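Lallow Robotic Hand: Open Day Demo

The Lallow hand from Fomotach will be shown running in simulation at the Riletti showroom on 6/26/18. Kamran Soomro runs the demo and takes questions on mounting and cable routing. Sessions seat 2 visitors per station. Book with Anum Bangash at the front desk.

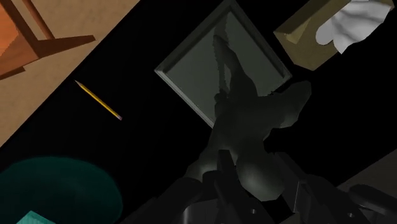 Reading time: 2 min

The hand works over a black surface set with everyday items: a pencil, a square framed panel and a tissue box. Visitors pick the next target from the menu, and the view can be switched to directly overhead.

Part no. 2051 covers the hand and wrist. The arm is sold separately. Orders placed at the open day ship in December.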